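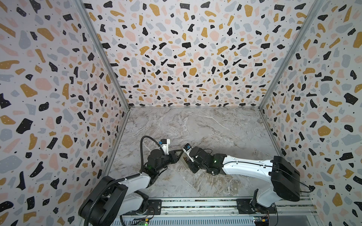 House rules for a small cell

When Guðlaug Hallgrímsson came to Raduva, the rules for the robot room fit on one sheet of paper taped to the door. The sheet said to wear glasses, to keep your hands out and to call someone if there was smoke. She kept the sheet, and it is still on the door. But the rules that people follow today are in a binder with 7 chapters, and she has written most of them herself.

Raduva works with two-arm cells, the kind that fit on a bench. The arms are light, and this is the first problem, she says. "A person sees a big industrial robot and stays away. A person sees a small one and puts the hand in to fix something." Her first chapter is therefore only about hands. Nobody reaches over the rail while the motors have power. The one who reaches in is also the one who switches off, and a colleague may not do it for him.

The second chapter is about the space between the arms. Two arms that work on one object must come close to each other, so a simple rule of distance is of no use. Her solution is to give every task a meeting zone, written down before the first run. Outside this zone, one arm waits while the other passes. Inside it, both move at the slow speed. Anong Wiriya, who writes the motion programs, did not like the rule in the beginning. It made her programs longer, and in May she asked to have it removed. They agreed on a trial of 190 runs with the rule and the same number without it. The rule stayed.

I visited on a Tuesday and spent most of the morning with the chapter on inspection. It is the longest one, and also the least loved. Fingers, screws and cables are looked at before the first run of the day and again after lunch. A finger with scuff marks may continue to work. A finger with a crack may not, and the person who finds the crack signs for it.
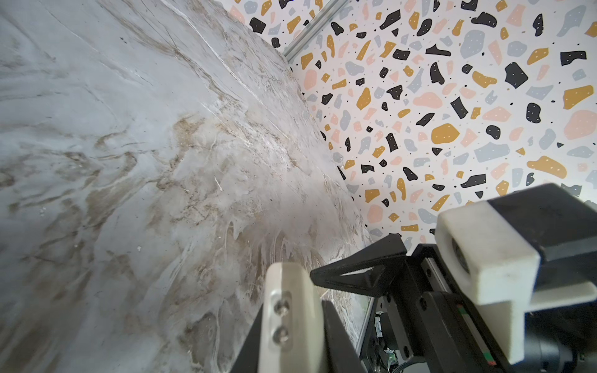
Fingers and their screws come first in the daily inspection at Raduva.

"Looking" needs a definition too, as I learned. In the old text it said only that the gripper should be in good condition. Grímur Brynjólfsdóttir, who does the morning check most days, told me that he could sign this sentence from his chair. Now each screw has its own line on the form, and the form asks if it was touched with the tool. The work takes longer, and he complains about it, but he would not go back to the old form.

After every 1,000 cycles there is a bigger check with the gripper taken off. Da-eun Ahn keeps these records in a program called Clumodero, which the company bought for another purpose and then changed little by little. It does not stop the cell when a check is late. She would like it to do this, and the discussion is not finished.

Then there are the batteries. Small cells look harmless, and many workshops treat them like screws or pens. At Raduva they have their own chapter. 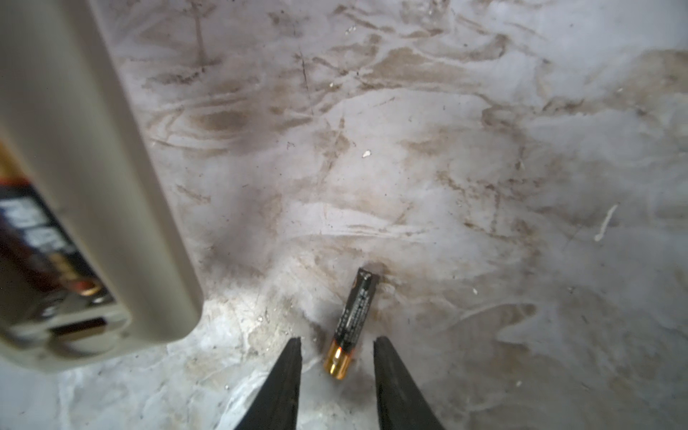

A loose battery on the floor of the cell must be picked up before anything made of metal comes near it. The arm should close on the wrapped body and keep away from the ends. If the wrapper is torn, the battery does not go back into any holder - it goes into a box with a lid, and its polarity is not tested "just quickly" by anyone. The direction is checked before the battery is pushed in, and the force limit of the gripper is set low for this step. A battery that resists is taken out and turned, never pressed.

Ginette Gaillard visits from Grordale, where they run similar cells, and she compares the two binders line by line. She finds the Raduva text too strict on speed and too soft on cleaning. At Grordale the floor is wiped at every change of shift. Guðlaug has written this in the margin in pencil, with a question mark.

The binder had 326 entries in its list of changes on the day I was there. Some of them correct only a comma. One, by Anong, moves the stop button to the left side of the bench, where she stands.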